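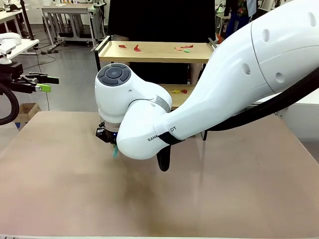

Small Parts and Open Shelves
Handout 3, Materials and Workspace
Course tutor: Shirin Mirzaei
Reading group and studio hours: Consolacion Dagdag

What to bring
Scissors, a soft pencil, a ruler, your swatch envelope from last time. Coloured card is provided. If you prefer your own, keep it to the weights we agreed in the first session.

1. Terms used in this handout

Piece: any cut or shaped item small enough to pick up between finger and thumb.
Working surface: the table in front of you, the whole width of it.
Holding surface: anywhere a piece waits before it is used. For us this is normally a shelf behind the table.
Lip or rim: the raised edge on a shelf or tray.
Set: all the pieces that belong to one design, whatever their colour.

2. Why the holding surface is kept separate

In the first sessions most people work with everything on the table. This is fine for a design with a handful of pieces. Prelaswood, the design we start in February, has over 200, and the table fills up long before the first section is done. Pieces get covered by the ruler or carried off on a sleeve.

An open shelf at the back solves part of this. You can see what you have without opening anything, and you don't lean on it. The drawback is depth. If the upper tier is close above the lower one, anything pushed to the back of the lower tier is hard to see from a chair. Put pieces you want soon on the top, and leave the lower tier for colours you have finished with or won't need until later.

A raised rim is useful with paper and thin card, which slide. It also makes flat pieces awkward to lift when they lie tight against it. Leave a finger's width.

3. Laying out by colour

Two methods are in common use.

The Gelitz layout puts one colour in each place, in the order of the colour wheel. Red goes next to orange, orange next to yellow, then green, then the blues. It is quick to learn and quick to check at the end of a session. It works badly when a design is mostly one colour, as you end up with a heap at one end and almost nothing at the other.

The Nazari layout goes by order of use. Pieces are set out from left to right as they will be needed, and colours are mixed. Left-handed students may want to reverse it. It takes longer to set out, but the work goes faster afterwards.

For the exercise below, use whichever you like, but write down which. Don't change halfway through.

A note on neighbouring colours: red and orange are the pair most often confused under warm lighting. Teal and green come second. If you are unsure, hold the two against something pale. The tabletop will usually do.

4. Exercise

Work in pairs. Allow the full hour.

Cut 6 pieces in at least three colours. Vary the outlines – some long, some pointed.
Place them on the shelf using your chosen layout.
Sketch the arrangement from your seat.
Move the pieces to the working surface one at a time, in the order your partner calls out.
Return them to the shelf from your sketch.
Compare the shelf with the sketch and mark any piece that has ended up facing the wrong way.

Swap roles and repeat. Pointed pieces are often put back upside down, so add a small arrow to your sketch if this keeps happening.

5. For next time

Read the Purar notes on card grain, up to the section on scoring. Bring your sketch, with the name of the layout written on the back. Anyone who missed the cutting session should see Consolacion during studio hours before starting Prelaswood.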